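To: Drelham Workshop list
Subject: Re: Drawer puller, where it stands
Date: Saturday, May 15, 2021

> Is the arm still missing the handle, or has that been sorted?
> I'd like the same mount for my own bench if it holds up.
> Also, what did you end up spending on the Sendo gripper?

The missing was my fault. In April I measured the handle height with the cabinet pushed right back, then moved it forward and never changed the number. I've redone it, and the arm now comes down over the top drawer from the front. The bottom drawer only has a slot to pull by, so I'm leaving that one alone for now.
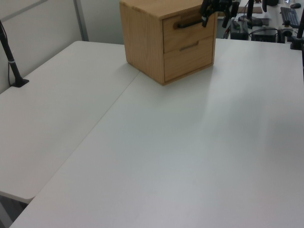 The mount is holding up, but do the clamps up again after the first hour. Mine had slipped a little by then. I ran 700 pulls last week on the new settings and 41 failed, nearly all of them in the first evening.

On cost, the gripper was 1,370 with the cable set, and I would buy it again. The Leka controller was cheaper but took longer to set up - the manual skips the part on limits.

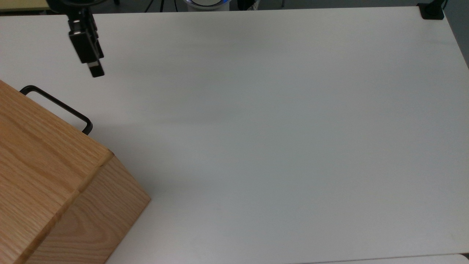

Closing speed is the next job. Tronivico's default is too fast for a thin bar, and a small error sideways knocks the handle before the fingers get round it. With the fingers shut they are narrow enough to come down close to the handle without much fuss, so I may start from shut, drop to height, and only then open. It adds a second or so to each pull. I'll post the settings file when it has done another full evening.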